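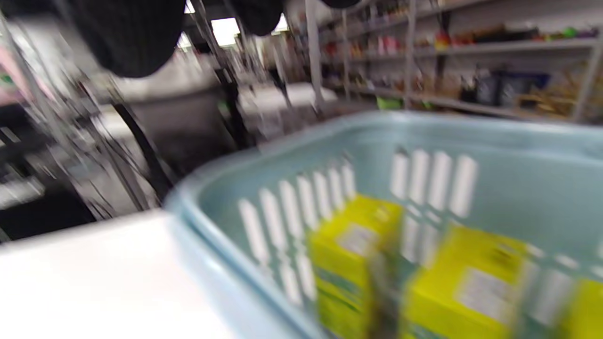 Speaker notes: What changed on the floor
Tadia store operations meeting, January 2020
Thảo Huỳnh, Stestlow store

Slide 1. Title

Say who I am. I run the day shift at Stestlow and I was on the floor for the whole trial. I am not from the project team. If people want to know how the arm plans its movements, they should ask the Tveit people afterward.

Say what the talk covers: picking goods into baskets for pickup orders, and putting returned goods back on the shelf. Those are the two jobs we gave to the machine. Everything else in the store is still done the way it was.

Slide 2. How it was before

Pickup orders were picked by whoever was free. In practice it was the same people every time, the ones who knew where things were. They took a basket and a paper list and walked the aisles. If a customer stopped them, they helped the customer and then tried to find their place on the list again.

Returns went into a basket behind the counter and stayed there until somebody had a quiet moment. At closing there was usually a full one.

Remember to mention that no one had "picker" in their job title. The work was real but it was on no schedule. When we drew up the plan for the trial we had to ask people what they did all day, and some of them were annoyed that we had to ask. Fair enough.

Slide 3. What was installed

A mobile base with one arm and a gripper, from Tveit. The order software is Clelodov, same as in the other stores, with an extra screen for the robot queue. We started with 2 aisles and went to 5 in May.

It picks boxed goods well. Small cartons with flat sides are the best case. It is slow with anything in a soft bag and it does not touch items that hang from a hook. Those stay with staff. So a mixed order is split: the robot takes the boxed lines, a person takes the rest, and the two halves meet at the counter.

(Pause here. People always ask why we did not wait until it could do the whole order. Answer: the vendor had no date for it, and the boxed lines were enough to be worth doing.)

Slide 4. The first weeks

Be plain about this slide. The first weeks were more work than before. Someone had to walk behind the robot. It stopped whenever a customer left a cart in the aisle. It put boxes down on their sides when the label needed to face up for the scanner, and we had to turn them by hand.

The shelf labels were a bigger problem than the robot. The system believed what the shelf plan said, and our shelves did not match the plan. Staff had been moving things for years to where they sold better or where they fit. Everyone who worked there knew. The robot did not. We spent 40 hours of paid time correcting the plan, and I would ask for those hours up front if I did this again.

Slide 5. What changed for the pickers

Less walking. That is what people mention first. Two of my staff had knee trouble and they noticed it quickly.

More standing in one place. The person at the counter now checks robot baskets, adds the hand-picked items and closes the order. It is a station job. Some people like it. Others hate it and asked to go back to the aisles. We rotate at the break now. In the beginning we did not, and that was a mistake on my part.

The pace is different too. A person with a paper list decides what comes next. At the counter, the next basket comes when the queue says it does. On a busy afternoon you feel that. We added a hold button on the Clelodov screen so the person at the station can stop new baskets from coming. Anyone can press it without asking a supervisor. I check the log to see when the station is understaffed, and I do not use it to rate people. I told the staff so in writing.

Slide 6. What changed for everyone else

New staff used to learn the store by picking. You learned the shelves by walking them with a list. Now a new hire can work two weeks and still not know where half the boxed goods are, and then a customer asks. We put everyone through a week of hand picking before they go near the station. It costs hours. Keep it in the budget.

Returns go back the same day now. The basket behind the counter is seldom full.

Supervisors get more calls about small stops. Most of them are cleared by moving something out of the way. We trained all shift leads to restart the arm, including nights.

Slide 7. Jobs and hours

Somebody will ask, so say it before they do. No one at Stestlow lost a job in the trial. Two people left for other reasons and one of those positions was filled. The other was not. I was asked to present that as unrelated and I do not think I can. The hours for that position went partly to the station and partly away.

If your store is next, tell your people what happens to open positions before the equipment arrives. We told them after.

Slide 8. What I would ask for

Time to fix the shelf plan before the start date.
Rotation at the station from the first shift.
The hold button, and a written rule about the log.
A staff member in the planning meetings, paid for the time.
A spare gripper on site. Ours was out for several days waiting on a part.

Slide 9. Questions

Cost questions go to the regional office. I have the training sheets with me, and the shelf plan checklist can be copied as it is.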